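4. Setting up your Trodik wallet

This section covers first use of the Trodik wallet on a desktop computer, creating a recovery phrase and joining a token sale hosted on Litley. It applies to wallets installed or updated after 14/05/2022. If you still run the older Fatach client, move your balance first by following section 3.

4.1 Before you start

You will need:
- a computer with the latest system updates
- a pen and two sheets of paper
- a small amount of Chu in an exchange account, to pay network fees

Caution: Do not set up a wallet on a shared or public computer. Anyone who can read the recovery phrase can spend the balance.

4.2 Creating the wallet

1. Open Trodik and choose New wallet.
2. Enter a password. It protects the wallet on this computer only and cannot be used to restore it elsewhere.
3. Click Show phrase. Write the words down in the order shown, numbering each one.
4. Make a second copy on the other sheet and check it against the screen.
5. Click Continue and type in the words you are asked for. If one is refused, check the spelling before going back. 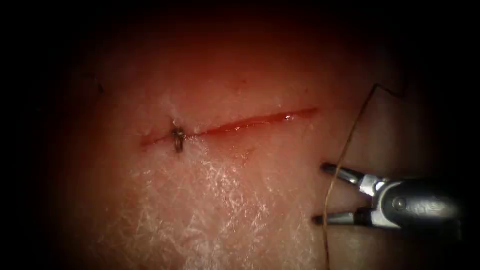
Fig. 1. Tissue pad with a straight incision

Note: The phrase is shown once. If you close the window before step 5, delete the wallet and start again. No funds can be lost at this stage.

Keep the two copies in different buildings. Do not photograph them or save them in a notes app, an email draft or a cloud folder.

4.3 Adding funds

1. Open the Receive tab and copy your address.
2. Paste it into the withdrawal page of your exchange. Compare the first and last characters with those in Trodik.
3. Send a test amount of 2 Chu.
4. Wait until the payment shows as Confirmed, then send the rest.

Caution: Payments cannot be reversed. Funds sent to a wrong address can't be recovered by us or by the exchange.

Unverified wallets can hold up to 3,000 Chu. To raise the limit, go to Settings, then Identity, and follow the prompts there.
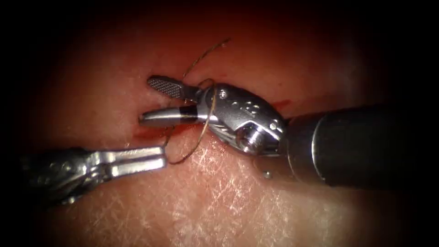
Fig. 2. Two robotic instruments over a tissue surface

4.4 Joining a token sale

Each sale has its own page on Litley, with opening and closing times, the contract address and the smallest contribution allowed. Read the page in full before sending anything.

1. Sign in to Litley and open the sale page.
2. Click Connect wallet and approve the request in Trodik.
3. Enter your contribution. The limit for one wallet is 800 Chu unless the sale page gives a lower figure.
4. Check the contract address in the Trodik window against the one on the sale page. If they differ, click Reject.
5. Click Approve. Tokens are released when the sale closes.

Note: Leave enough Chu in the wallet to cover the fee. A payment that runs short is refused, but part of the fee may still be charged.

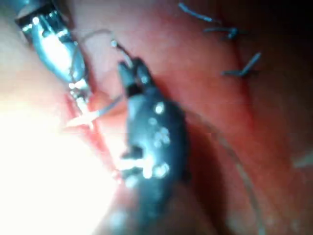 4.5 Disconnecting after a sale

1. In Trodik, open Settings, then Connected sites.
2. Select Litley and click Remove.
3. Close Trodik and reopen it to check that the entry has gone.

Removing a site does not affect tokens you have already been allotted.

Section maintained by Oda Holmgren and Ching-wen Kao. Next review: July.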